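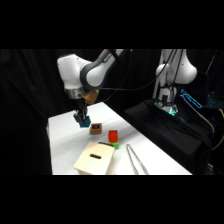 图：白色台面上的彩色方块、带长圆形开口的浅色木盒与金属夹

本网站使用 Cookie 以改善浏览体验。继续浏览即表示您同意我们的使用政策。[接受] [管理设置]

八月 | 克洛洛德盖特（Clolodgate）工作室 器材记录组

工作记录：方块与投放盒教具的整理、测量及台面布置

一、事由

Gostora 项目第二批桌面教具已移交本工作室。本条记录涉及其中的方块类物件、带槽木盒及配套夹具，内容包括入库核对、尺寸测量、表面状况检查和台面试摆，供本组留存，并供卡辛代（Kashindye）分部同事布置同类台面时参照。

本批登记物件合计1,144件，其中方块类448件，其余为盒体、夹具、垫片及零散附件。登记册已按新编号规则誊录，旧编号保留于备注栏，暂不删除。

二、台面布置

试摆沿用白色台面与黑色背景幕布。白色台面便于辨认方块边缘，浅色木盒与台面对比较弱，盒盖上的深色槽口则较为清楚。上次记录中曾建议改用灰色台面，经比较，灰色台面上蓝绿色方块的轮廓不如现用台面明确，此项建议暂予搁置。

各物件位置如下：蓝绿色方块置于台面后部偏左，靠近远侧边缘；其右前方为棕色小方块，顶面嵌有深蓝色方形；红色方块叠放在绿色方块之上，位置较靠近台面中部；木盒置于近侧边缘中段，盒盖槽口两端为圆弧形；金属长夹平放于木盒右侧，两臂向近侧张开。

夹具的摆放方向在组内有过讨论。一种意见主张开口朝向操作者，另一种意见主张铰接端朝向操作者，以便直接拿取。本次按前一种方式摆放。两种方式各有使用场合，登记时应注明所用方式，不得仅写“平放”。

三、测量与检查

1. 方块。抽取25件，以游标卡尺测量三个方向的边长，每个方向取两次读数。多数读数一致，个别方块相邻两边略有差异，肉眼不易察觉，但叠放后轮廓可见错位。红、绿两块叠放时，下方绿色方块的外缘略宽，登记册中已将两块分列，不再共用一个尺寸代码。今后凡用于叠放的方块，应先行配对，再装入同一格盒。

2. 嵌色方块。棕底深蓝嵌面一件，外形近似小盒或按钮。旧登记册将其归入“按钮类附件”，现改归“方块类”，另加“顶面嵌色”字样。嵌面与四周的接缝应列入每次例行检查，检查时以指腹轻触，不使用金属工具撬动。

3. 投放盒。盒盖平整，槽口边缘以手套擦拭，未见挂丝。槽口长度与宽度分别记录，不以“标准槽”一词代替。试投所用圆片由 Joltex 提供，共300片，分批投入，近300片顺利通过，余下数片因边缘毛刺卡滞，已另袋封存并附说明。毛刺在圆片一侧，槽口无须修整。

4. 金属长夹。检查铰接处松紧及两臂末端是否对齐。末端错位者不得继续用于夹取方块，以免划伤漆面。铰接处不得加油，油渍转移至方块后极难清除，此前已有一盒黄色方块因此退出使用。

四、清洁与收纳

方块以微湿无绒布擦拭，随即用干布复擦，不得浸泡。木盒只作干擦，槽口内侧用软毛刷清理，刷毛方向与槽口长边一致。台面清洁应在全部物件移开后进行，不得绕物擦拭。

收纳时，方块按颜色分格，叠放用的成对方块单独成格；木盒盖面朝上，其上不得放置重物；金属长夹另装布套，不与方块同盒。浅格盒目前数量不足，蓝绿色与绿色方块暂时共用一盒，中间以纸板分隔。两种颜色在仓库灯下容易混淆，取用时须移至窗边或台灯下核对。

五、待办事项

甲、补订浅格盒，规格与现有格盒一致。到货前，共用格盒须在盒面注明两种颜色名称。

乙、向 Joltex 书面反馈圆片毛刺情况，附封存样品，询问是否可在出厂前增加去毛刺工序。

丙、统一颜色名称。登记册中同时出现“蓝绿”“青蓝”“水鸭色”三种写法，自本条起一律写作“蓝绿”。“橙褐”与“浅棕”两项尚未确定，待与卡辛代分部的色卡比对后再行修订。

丁、台面位置图须重绘。旧图以左下角为起点，新图以近侧边缘中点为起点，两图不得混用，旧图右上角应加盖“停用”字样。

戊、投放盒槽口的复测由下一班完成，读数直接填入登记册第二栏，勿另附纸条。上午十时后仓库门口有搬运作业，取放木盒请走侧廊。

器材记录组 记

联系我们 | 隐私政策 | © Clolodgate 工作室 版权所有 | 返回顶部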